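Chapter 4
Opening Titles in Animated Television

13 shares 2 comments

A cartoon series made for weekday television has very little time to introduce itself. The opening title sequence does most of that work. In under a minute it has to name the show, present the main characters and set the mood. This chapter looks at how title sequences are planned, drawn and scored, using the series Latuheru as the main case.

Latuheru was produced in the town of Ullach by a small studio called Fludomside. Its titles were designed by Şengül Keskin, who drew 105 storyboard panels before any animation began. Most were dropped. The finished sequence opens on a night street and cuts to a new character on every fourth beat of the song.

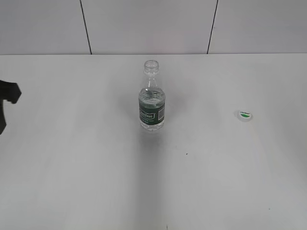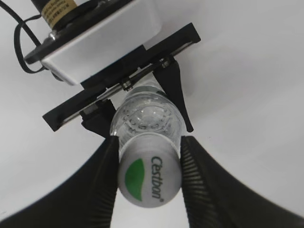

Photos: Loubna Berrada

Title sequences are expensive for their length, but the cost is spread over every episode that uses them. Keskin's version needed around 900 drawings. A second version, made when the show moved to a longer time slot, needed 2,238 – partly due to a new chase through the harbor.

The song came first in both cases. Animators received a recording marked with the beats and planned each cut against it. Section 4.1 explains how these marked recordings, called bar sheets when written out on paper, are prepared. Section 4.2 covers lettering and the placement of credits. Section 4.3 compares the two Latuheru sequences with the titles of Trornembridge, a puppet series that used no song at all.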